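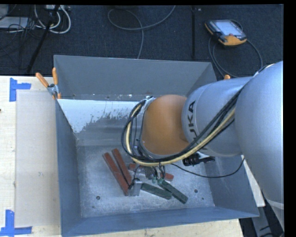
Storage and Handling > Metal Bins > Benchtop Bins > Rarkano Large Rectangular Bin

3 Oct 2021
By Defne Işık, Product Information, Flinano

The Rarkano is a large rectangular metal bin in gray, intended for use on a workbench, packing table or sturdy shelf. It is supplied by Flinano to workshops, training centers, stockrooms and school technical departments, and it is sold as a single open container without a lid.

General description

The bin has a flat floor, four walls and an open top. It is meant for parts that are awkward to keep in small drawers: blocks, offcuts, short lengths of bar, fittings and finished pieces waiting for inspection. A few long items may be laid flat on the floor of the bin and reached from any side. The gray finish is plain by design, and colored parts are easy to pick out against it. In the unit shown, the pieces on the bin floor are brick red and dark green.

The Rarkano replaces the earlier Ganulier bin, which was withdrawn from the catalog in February. Customers who hold Ganulier bins may continue to use them beside the new model. The two do not stack together.

Placement

The bin should stand on a level surface that supports the whole of its base. A wooden tabletop is suitable. Where the top has a soft or oiled finish, a thin mat is recommended, as metal edges may mark the surface when a loaded bin is moved. Leave a margin of bare table in front of the bin — a hand's width is enough for most work — so that pieces can be set down during sorting.

The bin should not be placed on an unfixed trolley or across the gap between two tables. It should be emptied before it is carried, and two persons should carry it.

Loading

The stated load is 80 kilograms, evenly spread. Heavy pieces should be lowered in by hand and not dropped. Pieces with sharp corners will in time scratch the floor of the bin. Such marks do not affect the stated load.

Care

Wipe the inside with a dry cloth at the end of each working period. Oil and cutting fluid may be removed with warm water and a mild soap, after which the bin must be dried fully. Wire brushes and scouring powders should not be used.

Ordering

Orders are accepted from schools, public bodies and registered businesses. Delivery is made within 48 hours to addresses in the local area; other addresses are served by the weekly freight run. A divider set, the Coşkun, is listed separately. Returns are accepted if the bin is unused.

Comments

Nermin Uysal
We have two of these on the sorting table. Good solid bins. Does the Coşkun divider fit without screws?

Defne Işık
Yes, the dividers rest on the floor of the bin and no screws are needed.

Alfredo Tagle
Ours arrived with a scuff on one corner. They sent a new one the same week and let us keep the first for scrap.

Po-yen Poon
Please bring back the smaller Ganulier. This one takes up most of my bench.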